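Tuline Play Room is looking for people who like stacking things

Are you free for an hour or two in November, and would you enjoy building small towers at a table with a cup of tea waiting for you next door? Then we would very much like to hear from you! We are putting together a new set of block games with the toy makers at Hesel, and before the rules are printed we want all sorts of people to try them: steady hands, shaky hands, grandparents, teenagers, people who haven't touched a toy block for years.

You will sit at one of our wooden tables and work through 10 short building tasks at your own pace. Some are very easy (one colour on top of another, inside a marked square) and some are a bit fiddly, and we're just as interested in the towers that fall over as in the ones that stay up. Sessions start at 9 in the morning and last 64 minutes, tidying up included, which sounds oddly exact but is how long the games take with a proper break in the middle.

Anyone aged 5 or over is welcome, though children need to bring a grown-up along. We pay your bus fare, and there will be cake from Vávra.

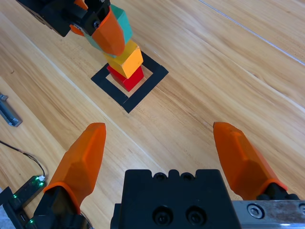 Do I need to bring my own blocks?
Everything is provided, so just bring yourself and your reading glasses if you use them.

To put your name down, call in at the Tuline front desk or leave a note in the box by the door.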